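# Bellis whiteboard, red-pink border 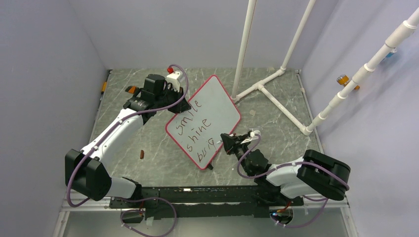 *"Smile", "shine", "bug", in dark red marker.*

I have owned a lot of whiteboards, going back to a monster I hauled out of a closing school in 1996, and most of them ended up as trays. The Bellis has been in service for 8 months and hasn't carried a single sandwich, so it's already ahead.

It's a plain dry-erase board with a red-pink border. Marlina Ismail picked the color. I wanted gray and was told I could have gray when I wrote something worth reading on it.

**Writing on it.** Good. Dark red shows up well on the white and I can read three stacked words from the far side of the kitchen without my glasses. Planning ahead is on you. I always start too big, and by the last line I'm heading for the lower right edge like a car with a bad wheel.

**Wiping it off.** Fine the same day. Leave a word up for two weeks and you get a faint pink memory of it. A damp cloth takes care of most of that. The Testoveck spray does the rest and smells like a dentist's office.

**Carrying it.** Light enough that Muthu Mathew waves it at people during meetings, which I hold against the product. The corners have held up to this and to one trip down the basement stairs.

**Price.** I paid $13. The Nugroho board I had before cost more and warped by December.

No pen came with mine, and no hooks either. I'd take off a star for the hooks, but I was going to lean it on the toaster anyway.

4 out of 5.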